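Caderno da oficina, maio
Assunto: vidrado de cinza, segunda série, e o problema dos furinhos

Escrevo de manhã, antes de acender o forno, para não esquecer o que vi ontem quando abri. Peço desculpa aos colegas se em alguns lugares falta a palavra certa, pois aprendi a cerâmica em outra língua e ainda procuro os termos no dicionário. Quando escrevo "furinhos", falo daquilo que nos livros se chama picado, ou pinhole.

Primeiro, o biscoito. Foi feito a 1000 graus no Jamberg pequeno, com a subida lenta até passar a água química e depois mais depressa. Esperei 18 horas antes de abrir a porta. Na fornada anterior abri mais cedo, e uma das taças tinha uma fenda fina do bordo até o meio. Não posso dizer com certeza que foi por causa disso, mas prefiro esperar.

O barro é o Lorico claro, do saco que já estava aberto. Notei que este saco está mais duro do que o anterior e tive de o amassar com um pouco de água. Ao cortar vi bolhas pequenas na massa, principalmente perto do canto onde o plástico estava rasgado. Amassei outra vez e cortei de novo, e então ficou bem. Anoto isto porque pode ter relação com os furinhos, embora eu suspeite mais do vidrado.

Receita do vidrado. Peso total seco: 706 gramas. É um número estranho, eu sei. Vem do fato de que pesei primeiro a cinza que havia, toda, e calculei o resto a partir dela. A cinza é de lenha mista, peneirada e lavada duas vezes. O feldspato é do balde comum. O caulim é da Cuautle, o branco, não o rosado. Não acrescentei nenhum óxido, porque queria ver a cor própria da cinza.

Lavei a cinza menos vezes do que na primeira série, e talvez isto tenha sido um erro. A água da segunda lavagem ainda estava escorregadia entre os dedos (usei luvas no começo e depois, por distração, tirei a luva direita; a pele ficou seca o dia inteiro). Quem repetir esta receita, por favor, não tire as luvas.

Aplicação. Mergulhei as placas de teste segurando pelo canto e contei devagar até três. Para as taças fiz por vazamento no interior e mergulho no exterior. A consistência era de nata líquida. Depois de uma hora o balde já estava com depósito no fundo, muito compacto, e foi preciso raspar com a espátula. A cinza deposita depressa, isto já sabíamos. Pensei em juntar um pouco de bentonite, mas já tinha o vidrado molhado e dizem que não se deve deitar bentonite seca na água do balde. Fica para a próxima.

Resultado, por placa:

Placa 1, camada fina: castanho claro, seca ao toque, quase sem brilho. Sem furinhos.
Placa 2, camada média: verde amarelado, brilho suave, alguns furinhos junto da borda inferior.
Placa 3, camada grossa: escorreu até a prateleira. Cor muito bonita, verde profundo onde se acumula. Muitos furinhos.
Placa 4, camada média sobre engobe branco: a melhor de todas. Cor mais clara, superfície lisa, um único furinho perto da marca do número.

Então os furinhos aparecem com a espessura, e o engobe parece ajudar. Tenho três explicações possíveis e não sei escolher entre elas. A primeira é que a cinza mal lavada liberta gás durante mais tempo, e o vidrado grosso já fechou quando o gás quer sair. A segunda é que o biscoito ficou baixo demais para este barro e que a própria massa ainda liberta gás. A terceira é o pó: não passei a esponja húmida em todas as peças antes de vidrar, só nas taças. E as taças, devo dizer, saíram melhores do que as placas com a mesma espessura. Isto pesa a favor do pó, mas as taças estavam também noutro andar do forno.

Sobre o andar do forno: os cones de baixo dobraram menos do que os de cima. A diferença não é grande, mas vê-se bem quando se põem lado a lado. O Jamberg sempre foi mais frio em baixo, à esquerda, desde que trocámos a resistência. Sugiro que nas próximas séries todas as placas fiquem na mesma prateleira, mesmo se for preciso deixar espaço vazio.

A prateleira onde a placa 3 escorreu já foi limpa com a pedra. Ficou uma mancha, mas não há relevo. Passei outra camada de engobe refratário e deixei secar ao lado da janela. Não usem antes de secar completamente, por favor.

Encomenda para o Plovalby: pediram as taças com o interior claro e o exterior "cor de musgo". Eu penso que a combinação da placa 4 por dentro e da camada média simples por fora pode servir, se conseguirmos tirar os furinhos. No interior de uma taça para comer não aceito nenhum furinho, nem pequeno, porque fica ali comida e não se lava bem. Respondi que mostramos uma amostra antes de confirmar o preço. Ainda não responderam.

Outra coisa, sem relação. A balança pequena está a mostrar valores diferentes conforme a posição da taça de pesagem. Pus o mesmo peso no centro e depois na beira e o valor mudou. Até ser calibrada, pesem sempre no centro e confirmem uma segunda vez — para os óxidos isto tem importância, para a cinza menos.

Para a próxima série quero mudar uma coisa de cada vez. Na primeira fornada, só a limpeza: metade das placas com esponja húmida, metade sem, tudo o resto igual. Na segunda, a mesma cinza com mais uma lavagem. O biscoito mais alto fica para o fim, porque ocupa o forno um dia inteiro e há peças dos outros à espera.

Pendente: etiquetar o balde com a receita (está só com fita e a letra já desbotou), peneirar outra vez o que ficou no fundo, comprar cones.

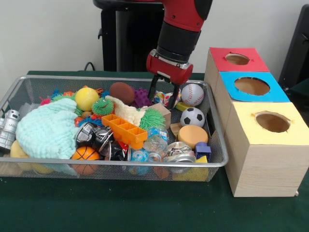 Quanto à cinza que resta no saco de papel, chega ainda para uma fornada de testes, não para as taças. Se alguém tiver lareira em casa, aceito cinza de lenha sem tinta nem verniz, bem fria e em recipiente de metal com tampa. Escrevam no recipiente que madeira era, mesmo quando não têm certeza.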